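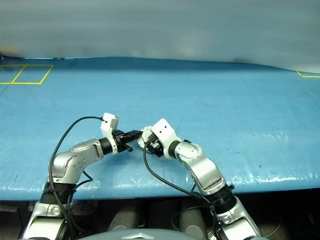 *Light blue sheet, yellow tape marks.*

# Why is the sea blue?

Scoop up a cup of sea water. Looks clear, right? No blue at all. So where does the color come from?

Sunlight. It looks white but it's a mix - red, orange, yellow, green, blue, violet. When light goes down into water, the water soaks up the red part first. Then orange. Then yellow. Blue gets the furthest, and some of it bounces back up to your eyes. Deep water, lots of blue. A cupful is just too small to show it.

Uliana Melnychuk takes her class out on Malgate pier every September. They lower a red tin lid on a rope. Near the top - red. Further down it goes brownish, then nearly black. The lid didnt change. The red light ran out.

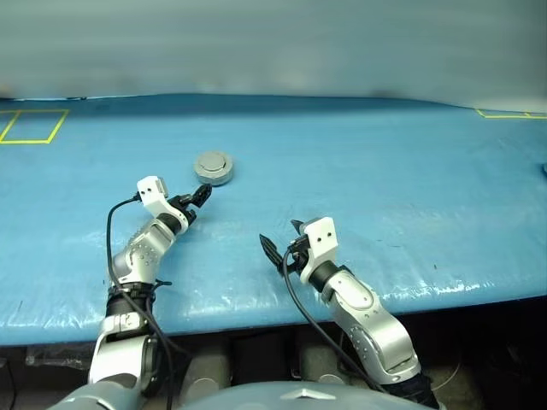 **Is the sea blue because it copies the sky?**
Only a little. The top of the water can shine like a mirror and pick up some sky color, but most of the blue comes from the water itself.

## Green seas, brown seas

Tiny plants float in some seas. They're green, so the water looks greenish too. After a storm, mud gets stired up and you get brown. Parnari bay is like that half the winter.

Try it: white bathtub, fill it deep, look straight down. Very faint blue? Good eyes.

Next page - why waves break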